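Hundiro two-finger gripper kit: a review after one term in a school robotics club

Our club at Plolville meets twice a week after classes, and this year the older students wanted to work on picking up soft things. They had spent two seasons on blocks and balls and were tired of them. We bought one Hundiro gripper kit with club funds and have used it since the fall. I am writing this mainly for other club leaders who are deciding between it and the Drarnstead gripper, which costs a good deal less.

The kit comes as two long fingers with separate fingertips, a motor unit, a wrist plate, a mount for a small camera, and a bag of screws. The printed manual is 60 pages and was clearly written for people who already own an arm from the same company. We don't. Our arm is a Voicu, and the bolt holes on the wrist plate did not line up with it. Wojciech Urbańczyk, one of our seniors, drew an adapter and printed it on the club printer. It took him three tries. The file is on our club page if anyone wants it.

Once mounted, setup was fast. The driver installed the first time, and the calibration routine runs in a couple of minutes. It asks you to close the fingers on nothing, then on the plastic gauge block that comes in the bag. Don't lose the block. We lost ours in the second week and Hundiro charged us for another.

The club's project is simple to explain. A pile of knitwear and other cloth goes into a bin, and the arm has to lift out one item at a time and put it down somewhere else. The students write the code that picks the grasp point from the wrist camera picture. Each team gets 17 attempts per round, and a lift only counts if one piece comes up.

Grip on knits is the best thing about this kit. The fingertips are blocky and flat enough to hold a fold of fabric from both sides, and on thick yarn they hardly ever slip. You can set the closing force in small steps. We ended up near the low end for everything in the bin. In our best round the arm got a clean single lift on 79 percent of attempts across all teams, up from less than half when we started.

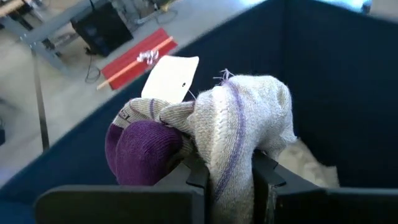

Thin cloth is another matter. A flat piece of cotton lying against the bottom of the bin is very hard for these fingers to get hold of, and the students have mostly given up on it. Hundiro sells narrower tips for this. I have not tried them, and I think they should be in the box at this price.

The other weak point is reach. The fingers are long, which helps with a deep bin, but they are also wide, and in the corners one of them tends to touch the wall before the other gets to the fabric. The software reads the contact as a grasp and closes. One team fixed this by having the arm turn the wrist before going down near a wall. It works, though it added a week to their schedule.

The camera mount is fine. It holds the camera close to the fingers, so you get a good look at the fabric between them and much less of the rest of the bin. The mount screw works loose, so put a drop of thread lock on it.

Noise is low, and the motor unit gets warm but never hot. We had one failure, a cable connector at the wrist. Support answered in two days and sent a new one free of charge. I had expected worse.

Compared with the Drarnstead, which we borrowed for a short while last year, the Hundiro is slower to close but much gentler. The Drarnstead pulled threads on almost everything we gave it. For blocks and boxes I would still buy the Drarnstead and save the money.

My score is 7 out of 10. I would take a point off if you have a different arm and no printer – the adapter problem would have stopped us completely. We have a regional meet in February and will run the Hundiro there with the standard tips. The students are still arguing over which team's code goes on the arm.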